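Reading Groups Grant: progress to the end of September
Submitted to the Elska fund, October 8, 2023

Where we are
The Brikadby shelf now holds 100 novels and 8 groups are meeting. We have spent 3,026 of the award, mostly on paperbacks. I doubt the headline figure means much. Loans are up, but a borrowed book is not a read one, and three groups gave up on Sarmiento before the halfway point.

What readers said
Family sagas went down well. The Gultero thrillers had long waiting lists and lukewarm comments. Several people told us they only read in bed, a chapter a night, so a monthly deadline may be too tight.
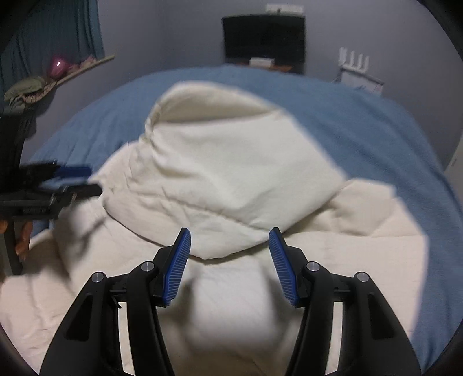 Next quarter
Shorter books, six weeks between meetings. I would hold off on the author evening until we see whether attendance lasts past Christmas.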